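Como um programa aprende a arrumar talheres

Publicado em 14/05/2019
Por Redação Nurkwood Crianças

Pegar um garfo parece fácil. Você olha, estica a mão e pronto. Para um robô, esse gesto precisa ser dividido em muitas partes, e quem cuida delas é o software, o conjunto de programas que diz à máquina o que fazer.

A primeira parte se chama percepção. A câmera entrega ao programa uma imagem, que para ele é só uma grade enorme de números. O programa procura nesses números as bordas e as cores que costumam aparecer em colheres, garfos e pauzinhos de comer. Quando as peças estão amontoadas, o trabalho fica mais difícil: uma esconde a outra, e o metal ainda reflete a luz.
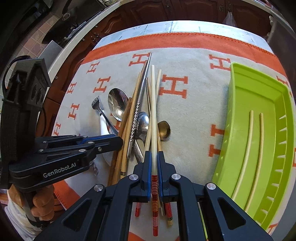 A segunda parte é o planejamento. O programa escolhe qual peça pegar primeiro. Em geral, é melhor começar por uma que esteja por cima. Depois ele calcula um caminho até ela sem esbarrar nas outras e outro caminho até o cesto.

A terceira parte é o controle. O programa Tahiri, por exemplo, confere a posição da garra 30 vezes por segundo. Se ela saiu um pouquinho do caminho, ele manda uma correção. Também é o controle que decide a força do aperto. Um pauzinho é fino e roliço: com pouca força, escorrega.

E como o programa sabe tudo isso? Ele treina com exemplos. Pessoas fazem a tarefa segurando garras com as próprias mãos, e os movimentos ficam gravados. Para aprender a separar talheres, o Tahiri usou 167 gravações. Outras 20 ficaram guardadas para a prova: o programa só as viu no fim, para mostrar se tinha aprendido ou só decorado.

Última atualização: setembro de 2019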